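Learning to bake rye bread, one brick at a time

14 Apr 2016

I have been meaning to write about rye for weeks, and now that I have a loaf I'm proud of I can't put it off any longer!
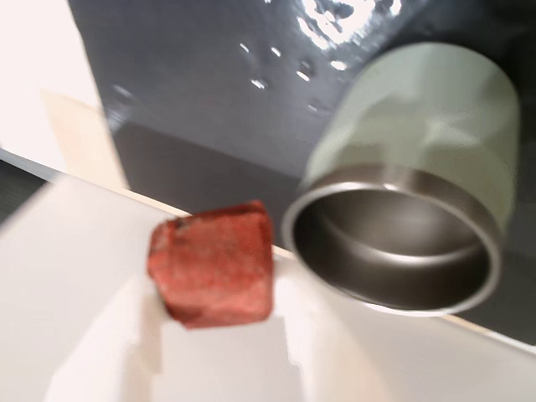
So, rye. I started back in November, after Moushumi Herath brought a dark, dense little loaf to a potluck and I ate most of it standing up next to the coats. I had baked plenty of white bread by then and figured rye would be the same thing with a different bag of flour. Well. My first loaf came out of the oven the same height it went in, and when I cut it the knife came away with a stripe of gray paste on it. I ate it anyway, toasted twice, with a lot of butter.

What I didn't understand is that rye dough doesn't act like wheat dough at all. You can knead it until your arms give out and it will never turn into that smooth, stretchy ball you get with bread flour. It stays like wet clay. I kept adding more flour to make it behave, and of course that made everything worse. Once I gave up kneading and just stirred the stuff with a big spoon and scraped it into the pan, things got better right away (and my sink got a lot less disgusting).

The second big thing was sourdough. Rye really wants it. The sourness keeps the middle of the loaf from going gummy, and it also makes the bread taste like something. I got my starter from Hermenegildo Becerra, who handed it over in a jam jar with the name Nicholas written on the lid, and I've kept the name. Nicholas is thick, smells like green apples on a good day and nail polish on a bad one, and gets fed every night before I go to bed. If I forget, he gets fed at breakfast and seems fine with it.

My loaf now is 1000 grams of dark rye for two pans, and I hold back a third of that for the overnight sponge. I mix the sponge with warm water and a big scoop of Nicholas, cover it, and leave it on top of the fridge. In the morning it's puffy and full of holes and the whole kitchen smells wonderful. Then in goes the rest of the flour, salt, a spoonful of molasses, caraway if I'm in the mood, and enough water to make it look like mortar. Wet your hands before you touch it! Wet the spatula too. I smooth the top, dust it with flour, and wait for little cracks and pinholes to show up. On a warm day it takes 2 hours and on a cold one it takes until I have lost patience.

I start the oven as hot as it goes for the first 15 minutes, then turn it way down and leave the bread in for another hour. It sounds like too long. I pulled mine early so many times because the crust looked done, and every one of those was sticky in the middle.

And then the hard part – you have to leave it alone. I mean a full day, wrapped in a towel. I didn't believe this when Eirlys Gittins told me, and I cut into a warm loaf three weekends in a row before I tried it her way. The difference is huge. The crumb sets up, the flavor gets rounder, and you can slice it thin enough to see light at the edges. On day three it's even better. I've kept a loaf for over a week and the last slice was still good.

Things I've been putting on it: cream cheese and cucumber, smoked fish, a fried egg, peanut butter (don't laugh, it's great). The ends get cubed and dried in the oven for soup. I also tried crumbling some stale slices into the next batch of dough after soaking them, which I guess is an old baker's habit, and it gave me the darkest, most flavorful loaf so far. I'm going to do that every time now.

I still haven't figured out seeds. I soaked a bowl of sunflower and flax overnight and stirred it all in, and the loaf took forever to bake and sank in the middle – probably too much water, since the flax holds on to so much of it. If anybody has a ratio they like, please leave it in the comments. I'd also love to hear from anyone who bakes rye in a lidded pan. Mine goes in uncovered and the top crust can get pretty tough by the end.

Nicholas is on the fridge right now with a fresh batch going, and this one is getting toasted walnuts and a little orange peel. I'll post the recipe if it's any good.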